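# The odds-and-ends bin, May
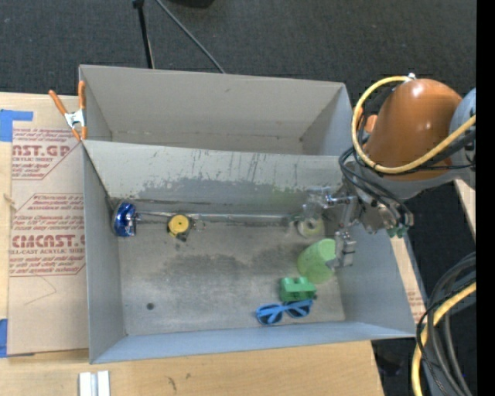

*The front half of the bin, with the tape, the green cup and the blue-headed thing on its long rod.*

I've been promising Akinyi and Satish a proper page on the bin for ages, so here we go! It's a big grey sheet-metal tub with two compartments, it came to us from the Buchanan clear-out for $2, and I love it far more than anyone should love a metal tub. Ward wanted to paint it (no, Ward).

**The wide side.** Everything loose goes in here, and I do mean everything. There's a green cup on its side next to a green toy block, and I swear I didn't plan the color scheme. The cup is the lighter of the two greens. The block is from my nephew's set, and he has been told it's on loan.

**The narrow side.** Empty! I keep it that way on purpose, so there's somewhere to put things once I've decided where they live. Győző thinks that's a waste of good bin. He keeps his screws in a soup bowl, so I'm not taking notes.

**The little round yellow one.** Looks a lot like a tape measure, black at the bottom, with a small metal ring or clip poking out at the side. It sits over by the shiny blue head, and that's the corner I always reach into first.

**The tape.** A see-through roll, kind of a pale yellow-green. We go through roughly 200 rolls a year between the shop and the school table, and I still can't ever find the end of one.

**The scratches.** The divider is streaked all over and has a big dark worn patch lower down, and the floor has a smoky stain across the middle. I tried scrubbing a test spot with vinegar last spring and gave up after one cup of tea. I like it scuffed, to be fair.

Kumaresan is doing the shelves next, so bug him for those photos.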